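Destotex have spent most of the past year in a converted grain office outside Petdale, recording their second album with one pair of microphones and a tape machine that runs at the wrong speed. The four-piece, who play a kind of slow instrumental rock with pedal steel on top, release the record through the small label Nukix in May 2021. It is called Tijani, after the street where the drummer grew up.

The band asked that members not be named in print. They have kept to that since their first single, and credits on the sleeve list only instruments. For this interview the guitarist, the bassist and the drummer spoke on a shared call. The pedal steel player was working and sent written answers the next morning.

The first subject was the room. The grain office has a concrete floor, plaster walls and a ceiling low enough that cymbals become a problem at moderate volume. "We measured it before we signed anything," the guitarist says. "There was a bad buildup in the low end by the north wall, and the bass amp ended up in the hallway with the door half open. Moving the door a few inches changed the sound more than any knob on the amp."

The bassist recalls the first week as mostly furniture moving. Bookshelves went against the back wall and were filled with old seed catalogs left behind by the previous tenant. Moving blankets were hung behind the drums, then taken down, then hung again at half the height. "The drums sounded dead with them up and harsh with them down," the bassist says. "Half height was a compromise and we left it."

The tape machine is an eight-track that the band bought from a church. It runs slightly fast, so recordings play back flat on any machine running at the correct speed. The band tuned to the machine for some songs and ignored it for others. As a result, parts of the album sit between standard keys, and the guitarist now carries a written list of tunings to every show.

"It matters for the pedal steel more than for us," says the drummer. "A guitar you can retune in a minute. With the steel there are ten strings, and then the pedals and knee levers have to be checked against the new pitch."

The steel player's written answer on this point ran to most of a page. In short, the open strings are tuned first, then each pedal is pressed and its raised note is set at the changer, and a change in overall tension on the neck will pull the earlier strings off again. Two passes are normal. For the song "Culvert," which was recorded the farthest from standard pitch, a heavier string was fitted in one position and the pedal travel was reset to match.

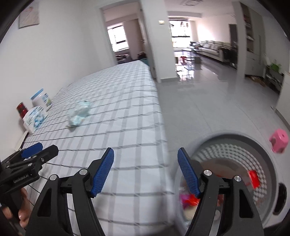 Over a noisy phone line, the bassist adds that the extra setup time was the real reason the album has only nine songs, and that a tenth was dropped when the steel parts could not be matched to the rhythm track. The tenth song may be finished for a later single. It exists now as a bass and drum recording with a guide guitar.

All of the basic tracks were played live, with the four members in the same room apart from the bass amp. Overdubs were limited to two per song. That rule came from the drummer, who had found the first album crowded. "On the first one we had tracks left over, so we filled them," the drummer says. "You can hear parts that are there only for that. On this one, if a part was the third idea, it did not go on."

The rule was broken once. The closing song, "Fifteen Gates," has a harmonium, a second guitar and a short passage of bowed bass at the end. The guitarist argued for all of them and says the vote was close.

Mixing was done in the same building over 15 days, on a desk borrowed from Nukix. The label has a staff of 2 and no studio of its own, but it owns some equipment and lends it to bands on the roster in place of a larger advance. The guitarist considers this a fair arrangement. "A bigger advance would have gone to a studio for a week. We had the desk for as long as we wanted it and could go back and fix things."

The first pressing is 800 copies on black vinyl, with a download included. The debut sold 951 copies across all formats, a figure the band gives without being asked. Nukix set the new pressing a little below that number and will repress if orders call for it. There is no CD.

Live plans are limited. The band has rehearsed the album in order, including the pitch changes, and has found that it needs two pedal steels on stage to avoid long gaps between songs. The second instrument is on loan and has a different pedal layout. The steel player writes that learning to switch between them has taken longer than learning the songs.

Shows in Petdale and the nearby towns will come first, in small seated rooms – the bassist mentions a library and a former bank. Anything farther away depends on the van, which has a transmission fault, and on everyone's work schedules.

Asked what they are listening to, the drummer names field recordings of pump stations and the guitarist says very little at present, as mixing leaves the ears tired for a while. The steel player left that question blank.

The grain office lease runs through the end of the year. The band intends to keep the shelves where they are and start on the unfinished song once the borrowed desk has gone back to the label.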